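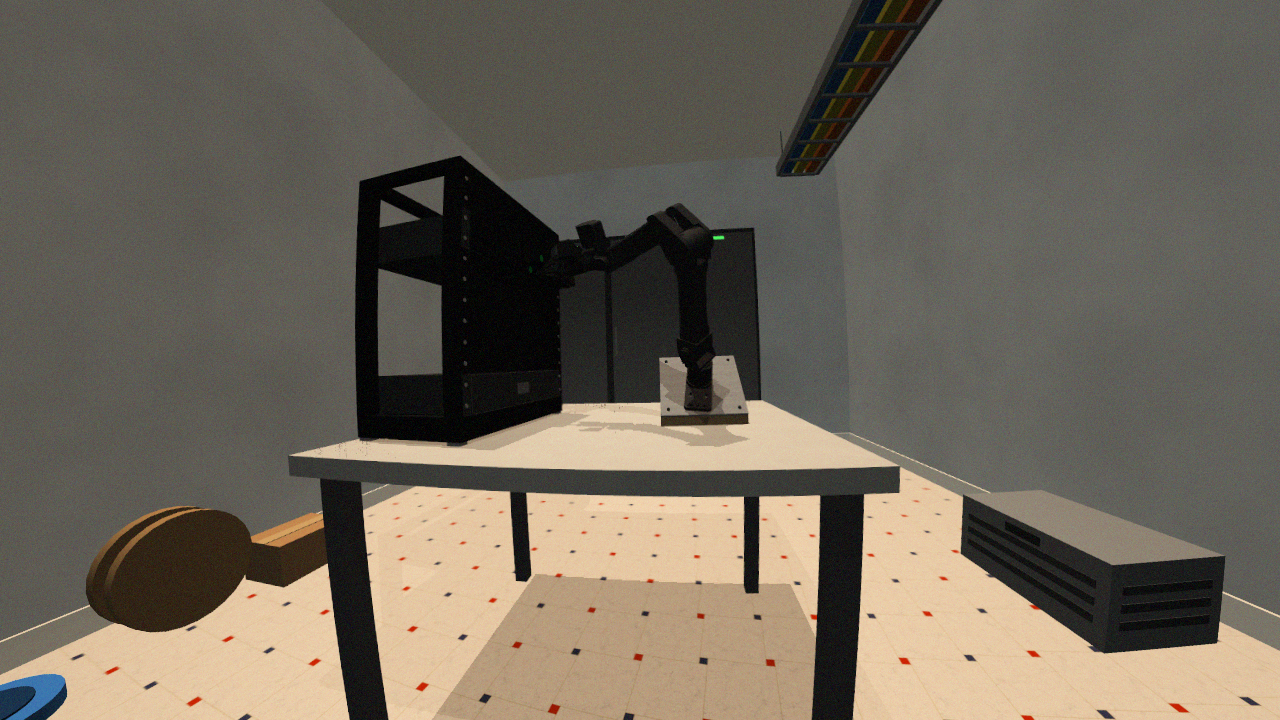 *Sim cell, arm reaching in behind the rack. Ceiling light with the colored diffuser on.*

Hi all,

Quick one before I lose the thread. Answers inline-ish below, sorry for the order.

On 21/04/2024, someone on the Comumthorpe side wrote:

> Two things on the Josura numbers. First, you say the policy was trained on 3,963 rendered episodes but the table in the draft has 3,000. Which is it? Second, I don't see how randomizing the ceiling light helps a reach task. Our arm never looks up. Did you run it with plain white light and everything else the same?
>
> Also is the clutter on the floor part of the randomization or just left over from the room file?

Episode count: both. 3,963 generated, 3,000 kept for training after the filter. Filter drops anything where the wrist view is blocked by the rack for most of the reach. Table caption is wrong, will fix.

Light: yes, ran it. Same seeds, same rack poses, white panels only. On the held-out rooms success goes from 53 percent with plain white to nearly double that with the colored diffuser. Bigger gap than I expected and I don't fully trust it yet. My guess is shadows. The arm and the rack both throw shadows on the white tabletop, and with one fixed light the policy learns the shadow edge as a depth cue. Move the light, cue is gone, reach goes long. With the patterned panels the tint on the rack posts changes too so it cant lean on that either. That's a guess!! Have not seperated color from position. Needs a run with colored panels in a fixed spot, and one with white panels moving.

Floor stuff: part of it. Discs, block, the vented gray box by the right wall, all drawn from the Wallau set, positions resampled per episode. Floor tiles and wall grays too. Table is fixed, arm base is fixed on its plate. Rack slides and yaws a bit.

Known problems:

- the reach behind the upper corner of the rack is the worst case by far, most failures are there
- contact model on the rack rails is too soft, arm can lean on a rail and still get scored as a success. Patched in the Tiwari branch, not merged
- only 2 real-rack sessions so far, not enough to report, please don't quote them

If anybody has spare GPU time before July the fixed-color run is the one I'd want first. Config is in the usual place, switch is `light_mode`, leave the rest alone.

Will send the corrected table tonight or tomorow.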